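Aug 17, 2023

# Puncture and Tear Behavior of Nitrile Exam Gloves After Shelf Aging

## 1. Background

Disposable gloves are usually bought in cases of 1,000 and may sit in storage for years before the last box is opened. The printed shelf life is set by the maker, and users have little way to check it. Our project compared new and heat-aged gloves from two suppliers, Plandow and Rultoment, using equipment in the teaching lab.

## 2. Method

Samples were cut from the palm of each glove with a steel die. Fingers were not used - the wall is thicker there and varies more. Half of the samples were held in an oven at 85 °C before testing, and the rest were kept in the closed box at room temperature.

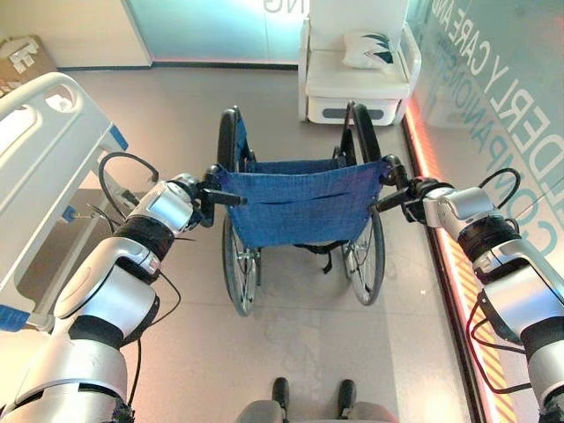 Puncture tests used a blunt steel probe pushed through a clamped disc at constant speed. Peak force was logged for each disc. Tear samples were nicked on one edge and pulled until they parted. We discarded any sample that slipped in the clamp and cut a replacement from the same box.

## 3. Results

| Supplier | Condition | Mean puncture force (N) |
|---|---|---|
| Plandow | new | 6 |
| Plandow | aged | 4 |
| Rultoment | new | 6 |
| Rultoment | aged | 6 |

Values are rounded to the nearest newton. The Plandow film also felt stiffer after the oven and tore in a straighter line. Rultoment samples showed no clear change in puncture force, but tear results were scattered and we do not draw a conclusion from them.

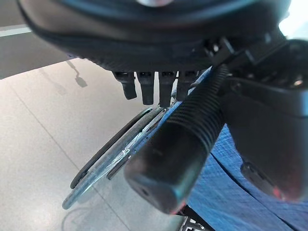

## 4. Limits

Oven aging speeds up oxidation but does not reproduce light, ozone or folding stress inside a packed box. Film thickness was measured at one point per disc, so local thin spots could have been missed. All gloves from a supplier came from a single lot.

## 5. Further work

- Repeat the tear test with a molded nick
- Add a second lot from each supplier
- Test samples taken along the fold line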